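From: Lingyun Tang
To: Laxdal Potluck list
Date: 12 July 2023
Subject: Re: Dishes and sign-up for the Laxdal supper

Hi all,

Replying to the whole list so the answers are in one place. Iestyn's message is quoted further down.

First, the budget. We had 1,705 dollars in the account at the end of June. Hall rent comes out of that, and so does the deposit for the tables from Mekent. I would like to keep the food spending small and ask people to bring a main or a side if they can. Desserts are already covered.

Second, serving dishes. The Bisside hall has 113 place settings but very little to serve from. Bowls with some color are good for salads and cold noodles, and they are easy to claim at the end of the night because you know your own pattern. Please put tape with your name on the bottom anyway. Last year I had seven lids left over and no idea where they belonged.
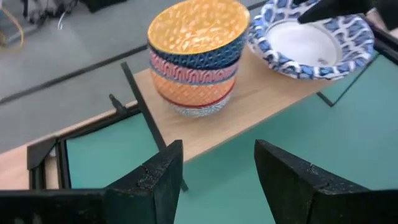 Iestyn Landeg wrote:

> Can we please stop using small bowls for hot food? The bean stew ran out
> twice last time because each bowl held four servings and the rest was still
> in the kitchen. I would put anything hot in one deep pan with a ladle and
> leave the bowls for pickles, rice and fruit. Also, are we starting at 6 or
> 7? The sign-up sheet says one and the flyer says the other.

I agree on the hot food. I have two deep pans and can bring both. If you are making soup, bring it in the pot you cooked it in and we will set it on the back counter near the outlets.

We start at 7. The sheet was wrong and I have fixed it. Doors open an hour earlier for people bringing food.

Jobs that still need a name:

1. Labels. Each dish needs a card listing nuts, dairy, egg, wheat and meat. Ekusico is printing blank cards for us, so someone only has to pick them up and bring pens.

2. Washing up. We need two people at the sink and two drying. Wash the bowls first, then the pans, and let the pans soak while the bowls are dried.

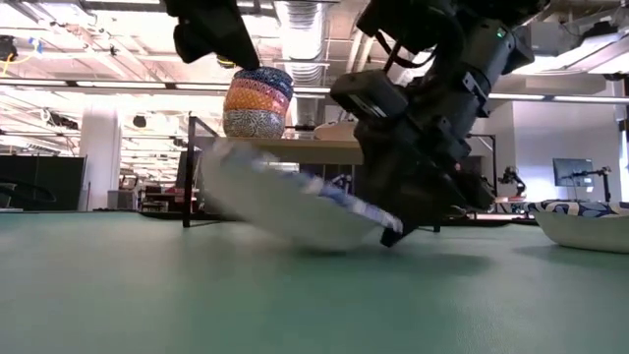 3. Leftovers. Bring your own containers. Anything not taken by closing goes in the compost bin behind the hall.

Write to me off the list if you want one of these.

Lingyun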